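Keeping bread fresh at home: a comparison of four storage methods

Project report, Food and Household Studies
Group members: Trinidad Domínguez, Katia Barbieri, Benjamín Bravo
Supervisor: Valentina Palma

1. Background

Bread is one of the foods most often thrown away in the homes we know. In our own shared flat we were putting the end of nearly every loaf in the food waste, either because it had gone hard or because it had mould on it. We wanted to know if the way bread is kept makes enough difference to be worth changing.

Bread goes off in two main ways. The first is staling. When a loaf is baked the starch in the flour takes up water and softens. As the loaf cools and sits, the starch slowly goes back to a more ordered form and the crumb becomes firm. This happens even if no water leaves the loaf, so wrapping bread tightly does not stop it. It goes faster at fridge temperature than at room temperature, and almost stops in the freezer. The second is mould. Mould spores land on the loaf after baking, while it is cooling, being sliced or being handled, and they grow best where it is warm and damp.

The difficulty is that the two problems pull in different directions. A loaf left in the open air dries out and the crust goes hard, but mould has less of a chance. A loaf in a sealed bag keeps its water, the crust goes soft and mould comes sooner. Most ways of keeping bread are a compromise between the two.

2. Aim

We set out to compare four ways of keeping a plain white loaf at room temperature and in the fridge, and to find out which one kept it fit to eat for longest. We also wanted to ask people how they store bread now and why.

3. Method

3.1 The bread

All loaves came from the Benítez bakery, which is run by Gisela Benítez and is a short walk from the college. She agreed to bake us a batch from one dough so that the loaves would be as alike as possible. The dough was white flour, water, yeast and salt, with no fat, sugar or preservative. This matters, as fat slows staling and most wrapped supermarket bread has some in it. Our results should not be applied to that kind of loaf without more testing.

We collected the loaves in the morning and let them cool fully on racks before putting them away. We did not slice them beforehand.

3.2 The storage methods

The four methods were:

Paper bag, folded over twice at the top, on the worktop
Plastic bag, tied, on the worktop
Lidded bread bin, on the worktop
Plastic bag, tied, in the fridge
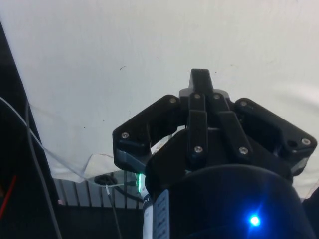 Each method had its own loaf and the whole set was run 3 times, with a fresh batch each time. The kitchen was heated in the evenings only, so the temperature went up and down over a day. We thought about using the food lab, where the temperature is steady, but decided that a real kitchen was closer to what we wanted to find out.

3.3 Tests

Each loaf was kept for 7 days. Every day at 6 in the evening one of us cut a slice from the same end, threw away the outer cut face and used the next slice for testing. We recorded:

Weight of the whole loaf before cutting, to see how much water had been lost
Firmness, by placing a small weight on the slice and measuring how far it sank
Crust, given a score by feel from hard to soft
Any mould that could be seen, on the crust or the cut face
Taste, given a score by the two members of the group who had not cut the slice

We wiped the knife and board with boiled water between loaves. In the first run we forgot to do this on two evenings -- we have kept the results, but the mould figures from that run should be read with some caution.

3.4 Survey

We also asked 28 people to fill in a short form on how they keep bread at home. They were mostly students and college staff, so they are not a fair sample of the public.

4. Results

4.1 Loss of water

The loaf in the paper bag lost weight fastest in every run. The two loaves in plastic bags lost very little. The loaf in the bread bin came between them, and lost most of its weight in the first two days. We think this is because the air inside the bin became damper as the bread gave up water, and after that there was less drying.

4.2 Firmness

The fridge loaf was the firmest after one day in all the runs, although it had hardly lost any water. This agrees with what the textbooks say about starch, but it surprised most of the people we told about it. By the end of the week the paper bag loaf had caught up and passed it, and could not be cut without a good deal of effort. 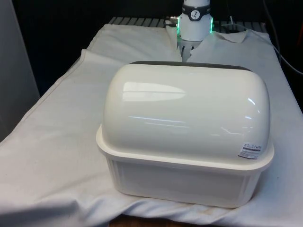
The plastic bag on the worktop gave the softest crumb throughout. The bread bin loaf was close to it for the first three days and then fell behind.

4.3 Crust

Only the paper bag kept anything like a proper crust after the first night. In the plastic bags the crust was soft and a little leathery by the first evening. Katia described the bread bin crust as "chewy but all right", and the scores bear that out.

4.4 Mould

Mould was first seen on the plastic bag loaf kept on the worktop, and it was the first to go in every run. The bread bin loaf came second. We saw no mould on the fridge loaf or the paper bag loaf within the week.

4.5 Taste

For the first two days the scores were close, apart from the fridge loaf, which was marked down each time. From the third day the bread bin loaf scored best. When slices were toasted (we did this in the last run only, at Benjamín's suggestion) the gap between the fridge loaf and the others nearly went away.

4.6 Survey

Of the people asked, 22 said they keep bread in the bag it came in. The rest use a bin, the freezer or the fridge. The most common reason given was habit. Several said they would like a bread bin but have no room for one on the worktop, and this should be kept in mind when giving advice to people in small kitchens.

5. Discussion

No method was best on every test. For a loaf that will be eaten within two days a paper bag is good enough, and it is the only one that looks after the crust. For a loaf that has to last four or five days the bread bin did best overall. The fridge is useful only if mould is the main worry and the bread is going to be toasted.

We did not test freezing, and with more time this is what we would add first. Gisela Benítez told us that she slices and freezes her own bread on the day it is baked and takes out what she needs. Her customers often ask her how to keep a loaf, and she gives most of them the same answer.

There are some weak points in the work. The firmness test depended on reading a ruler by eye, and the three of us did not always read it in the same way. The taste scores came from two people who knew which loaf was which. Cutting a slice every day also opened the loaf to the air more often than some households would, and the bin was opened only once a day, which is less than normal use.

The project ran in December. A warm kitchen in summer would bring mould on sooner, and the order of the methods might change.

6. Further work

Repeat the tests with a wholemeal loaf and a sourdough
Add a frozen loaf, sliced and unsliced
Use a blind taste panel
Compare a bin with air holes against one without

7. Thanks

We thank Gisela Benítez for the bread and for answering our questions, and Valentina Palma for lending us the scales and for her comments on the first draft. The full tables of weights and scores are in Appendix A and the survey form is in Appendix B.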